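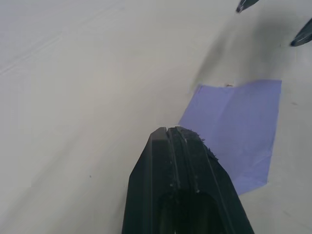

Folding a Sheet with Two Arms: Recording Practice Runs

Robotics Club, Plelladville
Page maintained by Sumaiya Bhattacharjee. Last revised 15/10/2023.

These steps cover a recording session for the paper folding task. They assume you have completed the arm safety check with Nima Pakzad and can start both arms from the Veltorix panel.

What you need

Two arms with grippers fitted
One sheet of colored paper, letter size or smaller
Soft cloth
Bone folder or plastic ruler
Session log

Prepare the table

1. Wipe the tabletop with the dry cloth. Do not use spray cleaner near the arms.
2. Place one sheet flat on the table, within reach of both arms. White paper is hard to pick out against a white table in the wrist view.
3. Smooth the sheet by hand. A sheet that already has a light crease can be used for practice. For scored runs, take a new one.
4. Turn the sheet slightly from its last position. The starting angle should vary between runs.

Check the fingers

Look at the grip surface on each fingertip. Fibers at the corners can catch the edge of the paper and drag it. Trim long fibers with the small scissors, power off, and note the finger in the log. If the grip material has lifted from the tip, stop and ask Irina Cozma for a replacement.

Record a run

1. Move both arms to the ready position and start recording. Wait for the panel to show the run number.
2. Bring one fingertip down beside the near edge of the sheet. Keep the other arm raised and clear.
3. Slide the tip under the edge at a shallow angle. Set the speed limit to 16 percent for this part.
4. Close the gripper and lift the edge. Stop if the whole sheet starts to travel.
5. Lower the second arm to hold the far side, then carry the lifted edge across.
6. Press along the fold from the middle outward — first one side, then the other.
7. Open both grippers, return to ready, and stop recording.

A run should take no longer than 94 seconds. Longer runs may be kept, but mark them "slow" in the log.

Common faults

Tip rides over the paper: lower the approach height by one step and try again.
Sheet slides away: bring the second arm down earlier.
Fold is skewed: check where the edge was gripped. A grip close to one corner pulls the sheet around.

Submitting

Each pair hands in 11 complete runs. Copy the folder to the Mekeck drive and initial the log. Failed runs go in the separate folder and should not be deleted.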